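Section 2: Setting up your Hanska filter coffee maker

Welcome, and thank you for choosing the Hanska. We know how tempting it is to put the booklet back in the box and get straight to the coffee, but do give this section ten minutes of your time, ideally with the machine in front of you and nothing plugged in yet. Most of the calls our helpline takes are about something on the next two pages, and we'd much sooner you were sitting down with a hot cup and something nice to go with it.
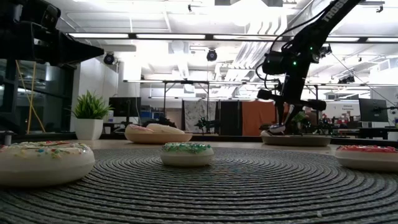

Macclesfield, February

This edition of the guide was revised by Leanne Hulme and Dennis Cheetham and covers the Hanska with the glass jug. If yours came with the steel Dullari jug, steps 1 to 9 are just the same for you, but please see Section 5 for the lid, which closes the other way round.

What should be in the box

The coffee maker itself, with its lead tied up underneath
Glass jug with hinged lid (holds up to 800 ml)
Filter basket, already fitted
Reusable mesh filter
Measuring scoop
A small paper envelope with the hardness test strip in it

The envelope is taped to the inside of the top flap and it does get thrown away with the packaging rather a lot, so have a good look before you flatten the box. If anything is missing, ring the helpline and quote part 2831 for the whole accessories pack, or simply tell Chelsea Oakley's team which bit you are short of and they will pop it in the post.

Choosing a spot

1. Stand the machine on a level, dry worktop or table that doesn't mind a bit of warmth. Leave a gap of 141 mm above the lid so that it can open all the way. Under a low wall cupboard you may find it easier to pull the machine forward each time you fill it.

2. Unwind the whole of the lead, even if the socket is close by. Any slack can be tucked into the channel at the back once you have finished setting up.

CAUTION: Do not let the lead hang over the front of the worktop, or run it behind a hob or toaster. Small children and cats will both find it.

3. Peel the clear film off the warming plate. It is very thin and can be hard to see, so run a fingernail around the rim to find the edge of it. Please do this before the machine is switched on.

Washing the parts

4. Lift out the filter basket by its two side tabs and wash it with the jug, the jug lid and the mesh filter in warm soapy water. Rinse them well. The jug may go in the top rack of a dishwasher; the mesh filter is happier being done by hand.

5. Wipe the body of the machine with a damp cloth and dry it. Never hold it under the tap or stand it in the sink, however grubby it has become.

6. Push the basket back in until you hear a click. If there's no click, the little arrow on the rim is probably facing the back, so turn it to the front and try again.

The first rinse

The machine needs to be run with plain water before you make anything to drink. It clears out any dust from the factory and warms the seals so that they settle into place.

7. Fill the tank with fresh cold water up to the top line, close the lid, and put the empty jug on the warming plate with its own lid shut. The jug lid presses on the drip valve, so if it is left open no water will come through.

8. Plug in, switch on at the wall and press the round button once. The light will glow amber, and after a minute or so you will hear some gurgling. Let it run until the light turns green, tip the water away, and wait ten minutes for everything to cool.

9. Repeat steps 7 and 8 once more. There can be a faint smell of warm plastic the first time, and it should have gone by the second. Open a window if it bothers you.

CAUTION: Steam comes out of the vent behind the lid while the machine is running. Keep hands and faces away from it, and don't lift the lid until the light is green.

NOTE: If the light flashes red, the tank is empty or has been filled below the bottom line. Switch off, fill up and begin again. No harm will have been done.

Setting the water hardness

10. Dip the test strip in a glass of cold tap water for one second, shake it, and compare the colour with the chart inside the back cover. Make a note of the number.

11. Hold the round button down until the light blinks, then press it once for soft water, twice for medium or three times for hard. Leave it alone for five seconds and the light will stop blinking, and your choice has been saved.

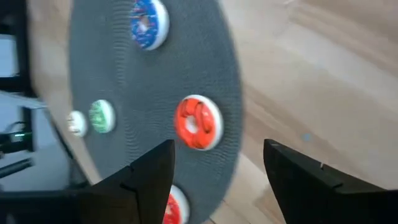

If you move house, or start using a filter jug, it is well worth doing steps 10 and 11 again. Spare strips can be had from the helpline, and a kind neighbour with a fish tank will very often have one too.

Your first proper pot

12. Put one level scoop of medium ground coffee in the mesh filter for each cup, and then one more if you like it strong. Roy Bunting, who tests every batch of these machines before they leave us, always leaves the extra one out, and Noémie Vachon at the next bench always puts two in, so do please yourself.

13. Fill the tank to the line for the number of cups you want, close both lids and press the round button.

14. Wait for the green light before you pour. The drip valve will hold back the flow for a few seconds if you really can't wait, but put the jug back promptly or the basket may overflow.

The warming plate turns itself off after 40 minutes. To turn it off sooner, press the round button once. The plate stays hot for a while afterwards, so let it cool before you wipe it down or put the machine away.

For cleaning and descaling, carry on to Section 3.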